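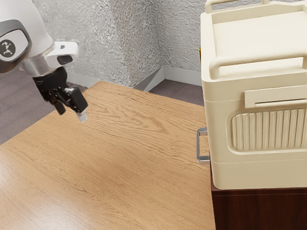 4. Oiling the Worktop

The Pomare worktop leaves the factory sanded but unsealed. Apply the first coat of Skollico Hard Oil before the bench is put into use.

Room temperature must stay above 58 °F until the final coat has cured.

4.1 Preparation

1. Sand the top with 400 grit paper, following the grain. Do not use a power sander on the edges.

2. Vacuum the surface, then wipe it with a dry lint-free cloth. Water raises the grain and must not be used at this stage.

3. Stir the oil for two minutes. Do not shake the can.
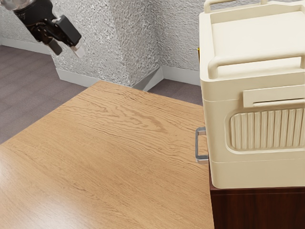 4.2 Applying the Oil

4. Pour a small amount of oil onto a white pad and work it into the wood along the grain. Cover end grain twice.

5. Wait 13 minutes, then remove all oil remaining on the surface. Oil left standing will dry to a sticky film.

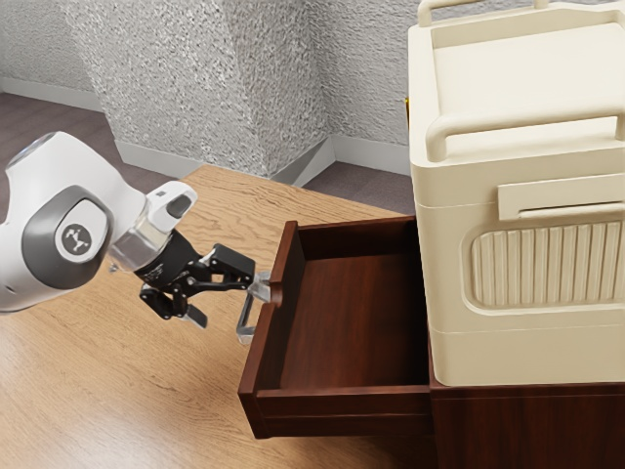 If a film has already formed, rub it with fresh oil and wipe it off while it is still soft. Do not scrape.

6. Leave the top uncovered for 8 hours. Repeat steps 4 and 5 for the second coat.

CAUTION: Oil-soaked cloths can ignite on their own. Lay them flat outdoors to dry, or store them under water in a closed metal can.

4.3 Curing and Care

Full hardness is reached after more than a week. Until then, keep liquids off the surface and do not fit the Fleltholm edge strip.

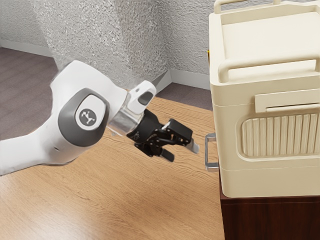 Clean with a damp cloth and dry at once. Products containing ammonia will dull the finish. Re-oil when water no longer beads.

Section revised May 1, 2023, R. Bolger. Replaces the March issue.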